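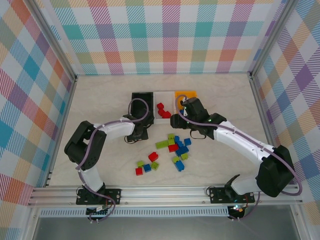 Pattern repeat and drop on large plaid wallpaper
Forum: Walls and Finishes

ternard_k
Posted June 30, 2015
Ordering a multicolor plaid for a back bedroom. Label says straight match, 21 inch repeat. Wall height is 103 inches at the left corner and 3 inches less at the right. The calculator on the Kimholm site says 4 rolls for the long wall. Is that realistic with a repeat this size?

pastepot11
No. The calculator divides area by roll coverage and ignores the repeat. At 103 inches you need 5 full repeats per drop, so 105 before trimming allowance. Once you trim top and bottom you are cutting at 126.

Yanling Qian
Disagree with cutting every drop at 126. Straight match means each strip starts at the same point in the pattern, but the 21 inches between cuts isn't all lost. Use it over the door and under the window. I'd still buy one extra roll from the same batch.

pastepot11
If there is a door. He didn't say there was.

ternard_k
One door, no window. Bigger worry is the ceiling, which is out of level by those 3 inches. Horizontal lines will show it.

hanger_mo
They will. Plaid is the worst choice for that room. Either level the ceiling line with a skim coat or put the plaid on one short wall and paint the rest.

Yanling Qian
A skim coat won't take out 3 inches. Check the floor first — if the floor is the part that's off, hang to a level line and let the baseboard hide it.

pastepot11
Agree on that. Also plumb every strip, not only the first. Inside corners: wrap half an inch, then start a new plumb line and overlap. Don't try to carry a full width around.

ternard_k
Floor is off, ceiling is level. Paste question: the Ziteck premix or powder?

hanger_mo
Powder. Premix skins over in the bucket.

Yanling Qian
Premix is fine if you keep the lid on. Check whether the paper is non-woven, then you paste the wall anyway.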